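Recording at Home or at Our Place: Your Questions

Do I need to know anything about robots?
Not a thing! You hold a gripper in each hand, do an ordinary household job with them, and the learning system studies the recordings later. Most people feel clumsy for the first 7 tries or so and then forget they're wearing mittens, so to speak.

How many examples do you want from me?
We ask for 40 of each task, with a nice long break in the middle (Nelly Marulanda keeps the kettle going).

What if I drop something?
Please don't worry, and please don't stop. Pick it up with the grippers and carry on. Kagiso Magagula marks the drops afterward, and we keep plenty of them.

Can I do it my own way?
Oh, yes. Fast, slow, left hand first, however you'd do it on a normal morning. Tekin has 242 tasks on its list now, and magazines and books are a good place to begin.
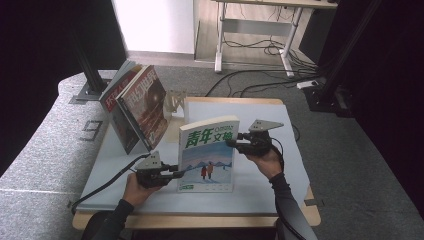
Holding a magazine upright with both grippers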